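4.2 What listings promise and what guests bring up

We read 300 vacation rental listings from Plelten and Medve and set each one beside its guest reviews. Hosts in both towns write with great confidence about sleeping capacity. A house that "sleeps ten" usually does, provided that two of the ten are small and one is forgiving. Sofa beds were counted as beds in nearly every listing, and in one Medve cabin so was a window seat.

Parking got more space in the listings than kitchens did, and the reviews suggest that hosts had this right. Guests who found a legal spot on a Saturday mentioned it warmly, sometimes ahead of the lake. Hot tubs worked the other way: every host who had one led with it, and guests wrote mainly about the cover.

Decor was harder to code. We began with 3 categories (plain, themed, floral) and ended with 5, after Plastley, the larger of the 2 booking sites we used, turned out to list "cottage" as a style, a color and a type of pillow.
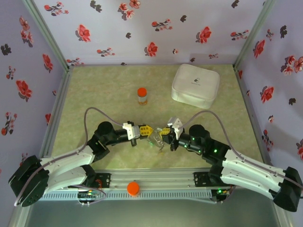 Figure 3. Two robot arms with their grippers at a small transparent pouch, with flowered panels on three sides.

Floral rooms drew more comment than any others, most of it kind. Hosts tended to call the look "charming" and leave it there, while guests were specific about the walls. Red and pink flowers on pale lilac, as on the panels in Figure 3, would go under "floral" in our scheme with no argument between coders. A single flowered cushion took us most of an afternoon. The Grarken pilot had skipped decor entirely, and we came to see the appeal.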